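Posted 2022-12-01 by Italo Donati

Meeting minutes should record decisions and nothing else. Most organizations still write them as a transcript, and the cost shows up months later when a reader needs one fact.

I went through the archive at Girow in April. It held 602 sets of minutes, and the average ran to 15 pages. Finding out who had approved a change of supplier took most of an afternoon.

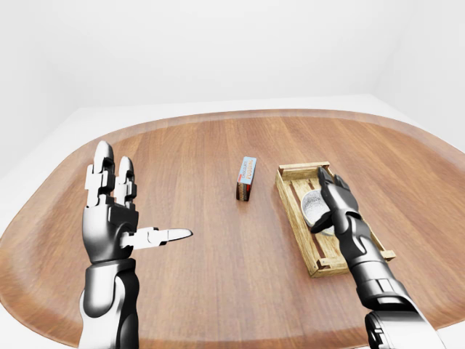 The usual defense is that discussion gives context. Gianni Vitale makes this case well, and for contested decisions I accept it – a short note of the objections belongs in the record. Routine items need an owner, a due date and the wording agreed. Up to 200 words will cover most meetings.

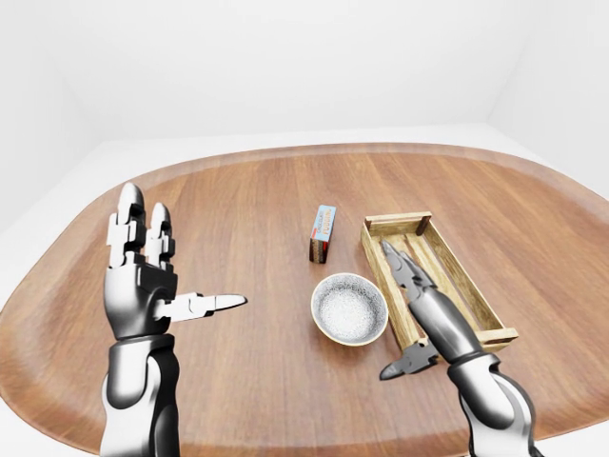 Length also affects accuracy. A long draft gets skimmed before approval, so errors pass. At Tedesco the minutes are read aloud in the last five minutes and corrected on the spot. Settimio Bortolotti considers this slow. I have used the method for two years and would not go back – disputes over wording have nearly stopped, and the minutes go out the same day.

Last updated: 2 weeks ago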